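Données ouvertes > Histoire locale > Clarunar

# Clarunar – les registres de la coopérative laitière de Mirmont

Catégorie : Jeux de données / Archives & patrimoine rural

Bonjour et bienvenue ! Je m'appelle Nesrin Dursun et je transcris, le soir après le dîner, les vieux registres de la coopérative laitière de Mirmont. Clarunar, c'est le nom que j'ai donné au tout : les pages transcrites, les tableaux, et mes notes (un peu bavardes, je préviens).

## Ce qu'il y a dedans

Le jeu contient 1 086 pages transcrites, tirées de 22 registres. On y trouve les livraisons de lait par ferme, le prix payé au litre, les avances sur les veaux et une foule de remarques en marge que j'adore. Le commis de l'époque avait une très belle main et une orthographe très libre – « fromaje » revient partout, je l'ai laissé tel quel.

Il y a cinq fichiers :

- livraisons.csv : une ligne par ferme et par jour, presque 4 000 lignes
- prix.csv : les prix au litre, avec les changements en cours de mois
- fermes.csv : les noms de lieux, orthographe d'origine et orthographe actuelle
- marges.txt : les remarques du commis, avec le numéro de page
- notes.txt : mes doutes, mes ratures, mes questions

Tout est en UTF-8, séparateur point-virgule, virgule décimale. Si votre tableur transforme les prix en dates, importez la colonne comme du texte (je suis passée par là, deux fois !).

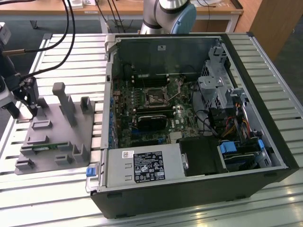
## Comment j'ai transcrit

Je lis chaque page en entier avant de taper quoi que ce soit. Les mots illisibles sont notés [?], les mots devinés sont suivis d'une étoile. Pour les noms de famille, j'ai croisé avec le cadastre, et pour le hameau d'Otitz je me suis fiée à la carte affichée à la mairie. Il y a deux familles Le Goff dans les registres, sans lien de parenté à ma connaissance : je les distingue par le lieu-dit, Le Goff du Haut et Le Goff du Moulin. Le commis, lui, écrivait « Le Goff » et débrouillez-vous.

Les litres sont ceux du registre, je n'ai rien arrondi. Quand le total en bas de page ne tombe pas juste, je garde son total et je mets le mien dans la colonne « total_recalcule ».

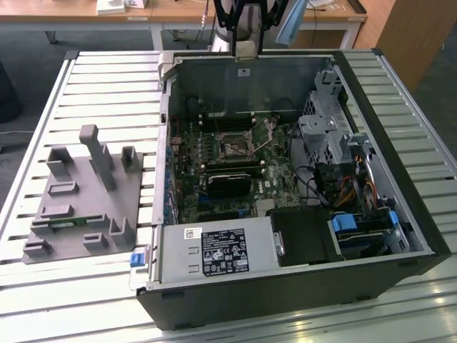

Les remarques en marge sont ce que je préfère dans tout ça. On y apprend qu'une jument a renversé les bidons dans la côte d'Otitz, que le lait du Moulin « sent l'ail » en mai, qu'un pot de crème a disparu entre six et sept heures du matin. Elles n'ont ni colonnes ni règles, alors je les ai classées par thème, un mot-clé par remarque, parfois deux. Gardez quand même le numéro de page sous la main : sorti de sa page, un commentaire du commis ne dit plus grand-chose, un peu comme une carte mère avec sa carte graphique en place et le support du processeur vide. Le mot-clé « météo » est à prendre avec des pincettes, j'y ai mis aussi les routes coupées.

## Ce qui manque

Le registre 9 a pris l'eau et s'arrête au milieu de l'hiver. Le registre 14 saute des pages, je n'ai pas su pourquoi. Les comptes de la fromagerie sont restés à Otitz et je ne les ai pas encore vus.

## Réutilisation

Servez-vous, citez Clarunar et mon nom, et si vous repérez une erreur de lecture, écrivez-moi avec le numéro de registre et la page. Les descendants des fermes citées sont les bienvenus, surtout s'ils savent ce que veut dire « lait de Pierre » !

Dernière mise à jour : mai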